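Bokel household handling project: progress report to Masilela, March

Dear Ruairí, thank you again for the patience you showed over our slow start. I'm glad to say this is a much cheerier letter than the last one!

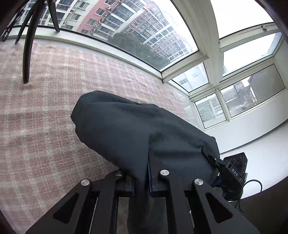
Where we have got to

We promised you 3000 recorded examples by the end of the grant, and we now have 2000 that have passed checking. The latest batch is all soft things picked up off the floor, like the blue fabric bag with the cord stopper, and soft things are proving every bit as awkward as you warned us (a bag never folds the same way twice, and a good pinch on one try can be a poor one on the next). We have been taking the hand-held gripper round 6 flats in Stallevport, so the learning system gets a fair mix of rugs, bare floors and daylight.

What went less well

We threw out 400 examples, mostly from our first weeks, where the person holding the gripper moved too quickly and the recording was no use for training. I have rewritten the instructions and we now practise for a morning before anything is kept, which everybody grumbled about and then rather enjoyed.

What comes next

The remaining examples will be towels and clothing, recorded at the Plornitberg flats. We would like to keep the second gripper until that is finished, if you can spare it, and I'd be very happy to show you round whenever you are passing.

With warm thanks,
Nuala Ó Flaithearta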